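Wastard Creator Profiles: Frequently Asked Questions

Last updated 10/11/2021

What is a creator profile?
A profile is a short biography page for a person known mainly through video, streaming or social media. It lists career history, channels and public appearances.

Who can have a profile?
Any creator with 95 or more public uploads on one platform. Accounts run by a company are listed under Goodall, our brand directory.

Where do follower counts come from?
Counts are read from the public channel page and refreshed every six hours. Private or suspended accounts show the last stored value.

Why is a birthday missing?
We publish a birth date only when two separate public sources agree. If they conflict, the field stays blank.

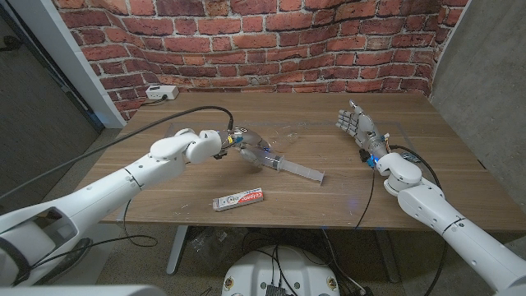
Robotic hand with a clear plastic syringe

How do I correct an error?
Use the Report link at the foot of the profile. Include the field name, the correct value and a web address that supports it. Reports without a source are closed.

Can I remove my own profile?
Yes. Send the request from the email address shown on your channel. Creators under 18 may have a parent or guardian write for them.

Do you list relationships and family members?
Only if the creator has named the person in a public post or interview. Home addresses and school names are never listed.

What happened to Cerkell pages?
Cerkell profiles were merged into Wastard in August. Old links redirect to the matching page.

Who edits the profiles?
Arvid Løken is the managing editor. Questions not covered on this page can be sent through the contact form.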